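Erex – Open Positions

Workshop Technician, Bench Assembly and Cell Upkeep
Location: Drulerby site, Building 6
Hours: 35 per week, day shift, start between 7:00 and 8:30 a.m.
Reports to: Zdeňka Baláž, Workshop Lead
Reference: 502

Scope of the position

The workshop at Drulerby builds and maintains small work cells for in-house use. The technician assembles mechanical parts to drawing, mounts them, routes cables, and keeps the cells in a condition where the next person can start work without searching for a tool or a missing screw. Most of the work is done standing at a bench or kneeling on the floor beside a cell. A smaller part is done at a desk, updating build sheets and ordering stock.

The position is permanent after a trial period of six months. It replaces a post that was shared between two departments and is now held by the workshop alone.

Duties

Assemble plates, brackets and housings from drawings and build sheets. Fasten to the torque given on the sheet and mark each joint once checked.

Replace worn screws, washers and inserts. Damaged hex sockets are to be drilled out and recorded, including the position on the part.

Route, label and tie cables inside and behind the cells. Both ends of every cable carry the same label. Spare length is coiled and secured off the walking path.

Fit and remove side panels, and store removed panels upright in the rack by the loading door.

Carry out the monthly check of each cell using the Sundeo checklist. The checklist takes most of a morning per cell and is signed by the technician and one other person.

Keep the fastener cabinet stocked. Minimum quantities are posted inside the cabinet doors. Orders above 800 pieces of a single item go through Hoi-yan Tang in purchasing.

Clean the bench tops at the end of the shift and vacuum the floor around the cells.

Required

Two years of paid work in mechanical assembly, maintenance, bicycle or appliance repair, or a comparable trade. Time spent in a training program counts at half.

Ability to read a two-dimensional assembly drawing, including hole callouts and section views.

Confident use of hex keys, torque wrenches, calipers and crimp tools.

Ability to lift 35 pounds from floor to bench height and to work in a kneeling position for short periods.

Written English at a level sufficient for build sheets and fault notes.

Helpful but not required

Experience with control cabinets or low-voltage wiring. Technicians do not open mains-voltage enclosures; this is done by the site electrician.

Basic use of a milling machine or drill press. The workshop has one of each, and training is given during the trial period.

Familiarity with the Fu parts database. Applicants who have used any other stock system will pick it up in a week or two.

Working conditions

The workshop is indoors, heated in winter and cooled in summer. Noise is low except when the drill press or the vacuum is running. Safety glasses are worn at the benches and closed shoes everywhere in the building. Both are supplied – shoes up to a fixed allowance, renewed each year.

Lunch is 30 minutes, unpaid. Two paid breaks of 15 minutes are taken when the work allows. Overtime is rare and is agreed in advance.

How to apply

Send a résumé and a short letter, one page at most, to the Erex personnel office with the reference 502 in the subject line. The letter should describe one assembly or repair the applicant carried out personally: the parts involved, the tools used, and what was done when something did not fit. Photographs of the work may be attached.

Applications are read as they arrive until the end of June. Selected applicants are invited to the workshop for a practical session of two hours, held at 9:00 a.m. It consists of a small plate assembly from a drawing, a cable labeling task, and a talk with Zdeňka Baláž at the bench. Tools are provided. Applicants who prefer their own hex keys may bring them.

Travel costs to the practical session are paid on presentation of receipts, which should be handed in at the front desk on the same day. 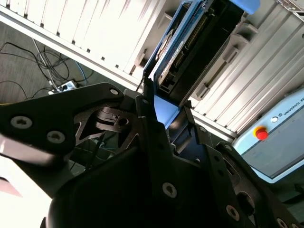
Receipts sent later by mail are accepted for two weeks, provided the reference number is written on each one. Questions about travel go to the front desk, and questions about the duties go to the workshop lead.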